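I cleared out the hall wardrobe last July and it has stayed tidy, mostly because so little lives in it now. Something long and white on the left, like a bathrobe or towel, the middle left bare — and that's it for the hanging space.
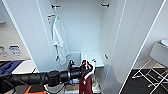
Bulky stuff goes on the shelf below, folded flat. I give myself 15 minutes a month to sort it, timer and all!

For anything with a quilted lining, slide the hanger in from the hem so you don't stretch the neck (thanks, Merike).

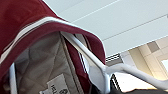 *Page last changed: 28 Jan 2025*

Zip it halfway and it won't slip off.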